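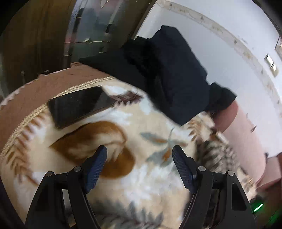 January 31, 2019

Trekesholm brings back its leaf blanket, and I couldn't be happier

I'm Renato Mansilla, and I look after blankets and throws at Trekesholm. Our autumn leaf blanket sold out in October, and my inbox hasn't been quiet since! So we're making 900 more, and they go on sale today in our Brellton and Flavmont stores.

It's the same print as before: ferns and big leaves in rust, brown and gray-green on a mottled cream ground. Remigiusz Urbańczyk drew it for us and I wouldn't let him change a single frond (he did ask).
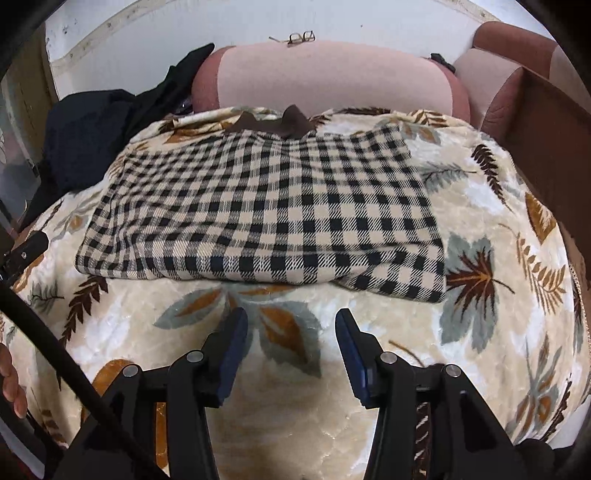

I use mine for everything. I nap under it, sure, but mostly it's where I fold the laundry — shirts get laid out flat, collar at the top, sleeves tucked in, and then they sit there until I need the couch back. Checks look great against all those leaves, by the way.

The blanket costs $30, with a limit of 2 per customer while this batch lasts. Online orders open once both stores are stocked.

Press samples: write to Renato Mansilla, Trekesholm, 1229 Vergara Street, Brellton.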